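Getting the Paper Pile Off the Kitchen Counter (and Other Small Storage Tricks)

Posted 17 July 2018 by Iqra

My mother kept every bill, school report and instruction booklet in one biscuit tin, and she could put her hand on any of them in under a minute. I did not inherit this. What I inherited was the tin, which now holds rubber bands and a dead flashlight, and for years my own papers lived in a slithery heap beside the toaster.

So this page is mostly about small storage. Papers, batteries, birthday candles, the little bags of screws that come with shelves. I've been at it since January and I'm finally happy enough with how things work that I want to write it down before I forget.

Start with the sorting, and do it before you buy or make anything! I know it's tempting to go and get containers first (I have a whole closet shelf of containers I bought first). Tip everything out on the kitchen table, and make piles by when you'll next need the thing. Mine came out as this week, this year, and almost never. The almost never pile was enormous. Takeout menus, the manual for a Durno blender I gave away, a warranty for a kettle that died two kettles ago.

Once you know how big the piles are, measure them. Stack the papers neatly, put a ruler against the stack, and write down width, depth and height on a sticky note. For letter-size paper laid flat I like an inside width of 325 mm, so there's a bit of finger room at the side. My tape measure is metric on one edge and I've gotten used to it, sorry. If you work in inches, just leave yourself a thumb's width.

Cardboard is my favorite material for trying out sizes. It costs nothing, you can cut it with a craft knife, and if the size is wrong you recycle it and have another go. I ended up keeping a lot of my "trial" boxes because they did the job perfectly well. A few things I've learned about it:

Look for the direction of the ridges. Cardboard folds cleanly along them and crumples across them, so for the sides of a box you want the ridges running up and down.

Score before you fold. I use the back of a butter knife and a metal ruler, pressing hard enough to dent but not cut.

White glue beats tape for anything you plan to keep. Tape peels after one humid summer. Spread the glue thin with an old loyalty card, then leave a heavy book on it overnight.

Change your blade more often than you want to. A dull one drags and tears the top layer, and then you press harder, and that's when thumbs get hurt.
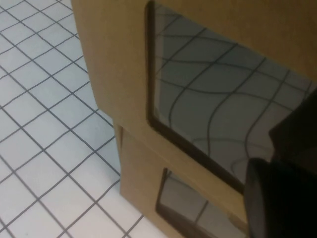
My neighbor Razia Afridi got me into doubling up the bottoms. Cut a second piece just a hair smaller than the base, turn it so the ridges run the other way, and glue it inside. It takes five minutes and the box stops sagging in the middle, even with a year of bank statements in it. She does hers with cereal boxes for the second layer, which is lighter but fine for batteries and string.

If you are stacking, put the heavy stuff at the bottom. Obvious, I know, and yet I had my cookbooks on top of the napkins for a month. And don't stack on a floor that gets mopped. Cardboard drinks water up from the bottom edge and goes soft before you notice. A cheap plastic tray underneath fixes that, or a strip of clear packing tape folded around the bottom edges.

For labels, I write the contents on a piece of masking tape and press it down well at the corners. Pencil, so I can change my mind. My cousin Noman Jatoi prints his with one of those Unow label makers and they look very smart, but his drawers say things like MISC 2, so I'm not convinced the machine is helping.

Handles are worth a mention too. Old buttons, wooden beads, a loop of ribbon, the knob off a dresser you're throwing out... any of them will do. Make the hole with an awl or a fat nail, and put a washer or a spare square of cardboard on the inside so the handle doesn't pull straight through. Ribbon is the quietest if you have a sleeping baby in the next room.

One more, for drawers that stick. Rub the stub of a white candle along the bottom edges and slide the drawer in and out a few times. It works on cardboard and on wood, and my kitchen drawers glide better now than they did when we moved in.
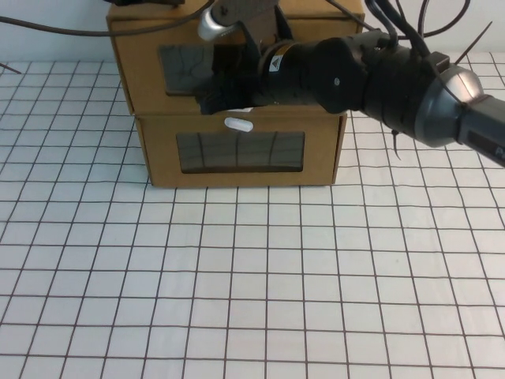

How do I keep bugs and musty smells out of boxes of stored paper?

Keep the boxes dry and off outside walls, and go through them a couple of times a year. Silverfish like damp, dark corners and the glue in old envelopes, so throw out the envelopes and store only the letters. A small cloth bag of baking soda in the corner of each box takes care of the smell for a few months. If a box already smells musty, don't try to save it. Air the papers in the shade for an afternoon and put them in a new one.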